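Equipment > Hand-held grippers > Demonstration visits > Conumus Kitchen Visit

Conumus Kitchen Visit: Two-Hand Gripper Demonstration With Task Set

Order code and booking form are with the sales desk. Price per visit: $3,872, task set included.
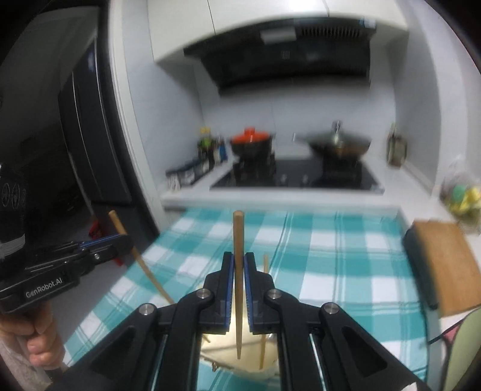 12/20/24 | Sesolham product desk

The Conumus Kitchen Visit is a working demonstration of hand-held grippers at a real kitchen table. We bring the equipment to your site, or your group comes to our kitchen in Odoi. One of our operators runs the table tasks first. After that your own people take the handles and do the same tasks until the time is up.

The visit is meant for labs, schools and small companies that are deciding whether to record hand work with hand-held tools, and for robot teams that already do it and want to compare their way of working with ours. It has also been booked by groups who only wanted to see the tools used up close before an open day of their own. All of them get the same visit.

What we bring

- Two hand-held grippers, one for each hand, with parallel fingers and soft finger pads
- The Conumus task set, 23 pieces in a hard case
- Spare finger pads
- A laptop for looking at recordings at the table
- Printed task sheets, one for each person taking part

The grippers stay with us when the visit is over. The task set stays with you. If you already own hand-held grippers and want to use those, say so on the form. We will bring ours anyway, and you can switch between the two.

The stick task

Most visitors remember this one, and it takes up more of the afternoon than anything else on the sheet. Wooden chopsticks go into and come out of a container on the table. The blue finger pads close on a single stick and hold it upright over the white container, while the other gripper comes in from the left with a hand around its handle. A chopstick is thin and round, so there is very little for the pads to press on. Close too early and it gets pushed aside. Close with the jaws tilted and it turns between the pads as you lift.

Operators who are new to the tool tend to look at their hand. We ask them to look at the lower tip of the stick instead, the end that has to go into the container. The tip tells you how far off you are. It also helps to bring the forearm over the table before closing the fingers, so that you finish the move with the elbow free.

Once a stick is standing in the container, the next one is harder to place. Sticks already in there lean, and they can be knocked by the jaws. The sheet asks for one stick at a time, alternating hands. You can ignore that for the first few tries.

Other tasks on the sheet

There are 6 tasks in all. Besides the sticks they are:

- Lid on, lid off, using the small pan in the set
- Folding a dish towel in half and in half again
- Moving dry pasta from a bowl to a cup with a spoon
- Opening a zip bag while the other hand holds it down
- Passing an item from left to right above the table

The towel is easier than most people expect. The zip bag is harder, and we normally leave it for last. Groups with less time can drop any task they like. Please don't drop the hand-over, as the recording part of the visit uses it.

How the visit runs

A visit lasts 4 hours with a break in the middle. Setup is done before you arrive if you come to Odoi. At your site we need the kitchen to ourselves for a short while beforehand.

First part. The operator runs through the sheet at normal speed with the group standing at the sides of the table. Questions are fine during this part, though the operator may finish a move before answering. Each task is then repeated slowly.

Second part. Your people work in pairs. One holds the grippers, the other resets the table. Resetting matters more than it sounds. A table put back in exactly the same order every time gives you recordings that are all alike, and a table put back carelessly gives you recordings nobody can sort. We show the way we do it, with the reset card that comes in the case.

Third part. We look at a few of the recordings together. Expect to see sleeves in the way, elbows that come in from nowhere, and objects that leave the view just as the fingers close. We go over what we would keep, what we would throw out, and why. The files made by your people are yours to take. Bring a drive.

The kitchen in Odoi

Ours is an ordinary home-style kitchen with a table, a counter, a stove and a sink. We leave it as people would leave a kitchen. Pots stay on the stove, bottles stay out, and the table has a patterned cloth on it. Visitors from labs sometimes ask for a plain gray surface and bare walls. We can clear things away for you, but we suggest doing at least half of the session with the room as it is. A plaid cloth under the work changes how easy it is to judge a thin object by eye, and you should find that out before you have booked a month of recording.

The stove is not in use during a visit. None of the tasks involve heat, knives or glass.

There is parking behind the building and a step at the side door. The front entrance is level.

At your site

We need a table that two people can stand at, with room to walk around it. A dining table is fine. A lab bench is usually too high, and tall stools don't fix that. Tell us on the form if the floor is uneven or the table folds.

Daylight is fine. If the sun comes straight in across the table in the afternoon, ask for a morning visit or have a blind ready. Overhead lights that flicker will show in the recordings.

Power: one outlet for the laptop and one for charging. The cables are long enough to stay off the walking side of the table in most rooms.

The task set

All 23 pieces fit in cut foam. The sticks are plain wood and will pick up marks with use. They are ordinary sticks and can be replaced from any grocery store, though you should replace the whole bunch at once so they match. The container for the stick task is light and slides if you touch it with the jaws. Leave it that way while you learn. Later on you can put a damp cloth under it if you want cleaner runs.

The case closes with two latches. It is not waterproof.

Separate orders of the task set are possible for groups that have already had a visit. We don't sell it to others at present, mainly because the task sheets make little sense without the session.

Conumus and Rundano compared

We get asked about the difference. Rundano is our workshop visit, with screws, clips, cable ends and small boxes, and it runs on a bench. The grippers are used the same way in both. Rundano needs steadier hands and suits companies that pack or assemble things. Conumus is the better first visit if you have never held the tool, as the objects are familiar and a dropped spoon doesn't roll under a cabinet as often as a screw does. The two can't be combined in one day.

What the visit does not cover

We don't train models during the visit and we don't run a robot arm. If your group wants to see a recorded task played back on an arm, this isn't the booking for it. We also don't advise on which maker's tools to buy. We will tell you how the ones on the table feel to use, and you can weigh that against whatever else you have seen.

Booking and changes

Send the form with your group size, the site address if it is yours, and the name of someone we can call on the day. Dates are held once the form is signed. You can move a date one time without charge if you let us know the week before. December dates at Odoi are gone. Site visits depend on distance, and travel is added to the price after we have seen the address.

Left-handed operators: tick the box. The grippers work in either hand, but the order of moves on the task sheet is written for right-handers and we have a second version.

Wear short sleeves or sleeves that can be pushed up. Rings are best left off under the handle grip.

Comments

benchtop_lurker
We had this at our school in the fall. The stick task took up so much time that we never got to the zip bag. Would book again but with a smaller group, there was a lot of standing and waiting.

Sesolham product desk
Thanks. We now ask groups to split into pairs before we start, which moves things along. The zip bag is in your case if you want to try it with your own tools.

mk_odoi
Does the table have to be covered? Ours is dark wood and pretty shiny.

Sesolham product desk
No. Shiny is worth trying. Have a cloth nearby so you can compare.

towelfolder
Can confirm the towel is the easy one. My wrist was sore the next day from the chopsticks though. I was squeezing the handle way harder than I needed to.

R. in shipping
Went to the Rundano one last year and this one a few weeks ago. If you are only going to do one and your work is boxes, do Rundano. The kitchen was more fun and I learned more about resetting the table there. Also the side door step is higher than you think.

plainoats
Is the pasta in the set or do we bring it?

Sesolham product desk
Bring your own, any short dry kind. The bowl, cup and spoon are in the case.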